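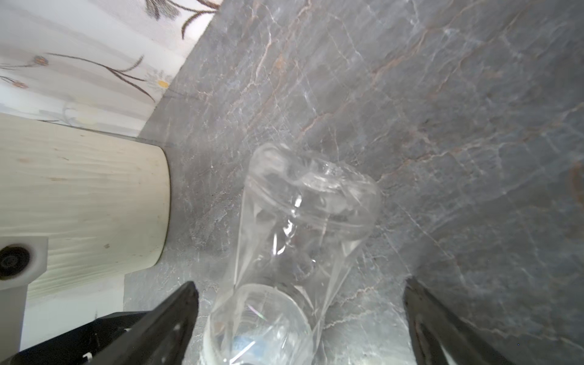 No. 118

Oct 19, 2023

The tribunal has put out its decision on the Telell exit fees, and I read it last night with a cup of tea. It's 102 pages, and a fair bit of it is schedules you can skip.

For anyone who hasn't followed this, Telell sold its home internet customers to Zokell in June. We all got a letter saying nothing would change. Then the plans changed. Mine lost the fixed monthly price, and when I rang to leave I was told there was a $100 fee for breaking my contract early. I pointed out that my contract was with Telell. The man on the phone said the contract had moved across and so had the fee. I paid it, as did most people I know in Cunville, and went with another provider.

The question before the tribunal was who has to give the money back, if anyone does. Zokell said it only collected what the Telell contracts allowed. Telell said it no longer had any customers and never saw a cent of the fees. Both of those things are true, as far as I can tell, and for a while it looked as though that would be enough to get the two of them off the hook.

It wasn't. The tribunal found that once Zokell changed the price, customers had the right to walk away without paying. Zokell took the fee, so Zokell has to return it. Whether it can then claim any of that from Telell under the sale agreement is left for the two companies to sort out elsewhere. I was pleased to see that part kept separate. Our refunds don't have to wait for it.

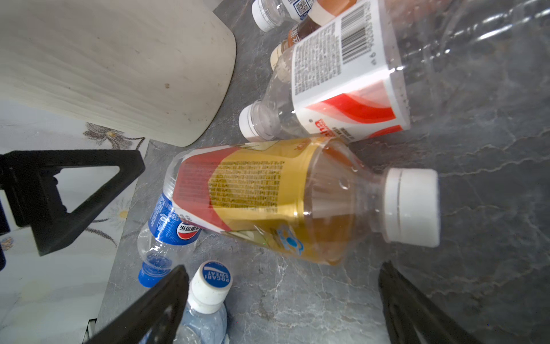
The hearing itself was dull in places. I went to the second day and sat behind Jozefína Baláž, who brought the original complaint. She had kept every letter and bill in date order, and the decision leans on those quite heavily. Zokell's own records didn't show when some of the notices had been sent. Hers did, because she'd kept the envelopes.

Wanpen Nilsuwan gave evidence about the Čierny Street flats, where the old Telell service came bundled with the building's phone line. People there were charged the exit fee on the internet and then a reconnection charge on the phone. The tribunal says the reconnection charge is a separate matter and makes no order on it. I think that's the weak spot in the decision. If one charge only came about because of the other, it's hard to see why they should be treated differently – but the reasons on this are only a couple of paragraphs long. 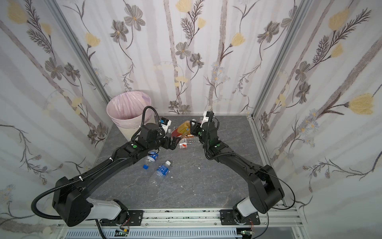
What happens with the refunds

Zokell has to write to everyone who paid the fee. If you've moved since, update your address with them, even if your account is closed. The refund goes back to the card or bank account you paid from, or by cheque if that account no longer exists.

Zokell can still appeal. I've emailed to ask whether it plans to and will add the answer to this post when I get one.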